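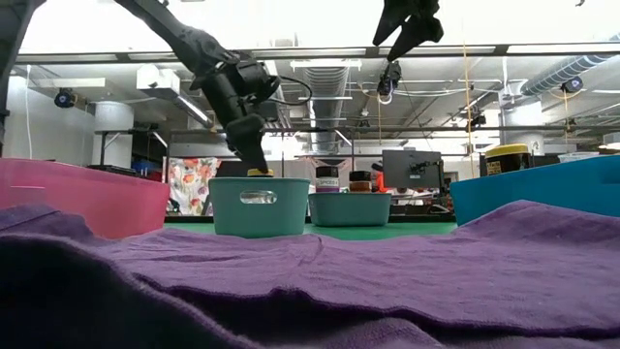

4. Open Storage in Shared Households

23 shares

The households in the Ardale study kept everyday items in two kinds of storage. Closed storage included cupboards, drawers, and boxes with lids. Open storage included shelves, trays, and baskets. The difference matters for this section because residents treated the two in separate ways, even when the contents were the same. An item in a drawer was usually described as belonging to one person. The same item in an open basket was described as available to anyone in the home.

Residents were first interviewed in June and again after the winter term. All 50 households shared a kitchen, and most also shared a laundry area. In the first interviews, few residents could name a rule about open storage. By the second round, many could, and the rules they gave were often detailed. One household in the Vunau building kept clothespins, sponges, and spare batteries in a single basket by the door. Any resident could take from it, but the person who took the last of something was expected to write it on the wall calendar.

Rules of this kind were seldom agreed at a meeting. They grew out of small disputes, most of them over cleaning supplies. Bakker reported a similar pattern in an earlier survey of student housing, although that work did not separate open storage from closed storage.
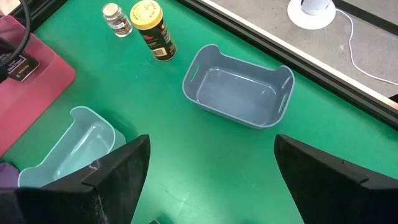 Cor Smits

Figure 2. An open-topped plastic storage basket, rectangular with rounded corners.

Plastic baskets of the general type in Figure 2 were the most common form of open storage in the second round. Residents gave several reasons for choosing them. They were cheap, they could be rinsed in the sink, and they could be carried from room to room. Price was mentioned less often in the Brirken building, where the landlord supplied shelving and a number of baskets had been left by earlier tenants.

Color was used as a marker in 7 households. In four of these, each resident had a color. In the other three, color stood for a task, such as dishes or laundry. The second system lasted longer. Where color stood for a person, it tended to lose its meaning when someone moved out, and the basket passed into general use without discussion.

Labels were tried more widely than color but were less often kept up. Paper labels came off when baskets were washed, and residents did not always replace them. Section 5 returns to this point in relation to food storage, where the lack of a label had greater consequences.

Comments

shelfmark: Was turnover recorded separately for the two buildings? It would help in reading the color results.

M. in Ardale: We had the calendar rule in our house too. It lasted until the calendar ran out.

quietstairs: The Bakker survey should be cited in full here. I could not find it in the reference list.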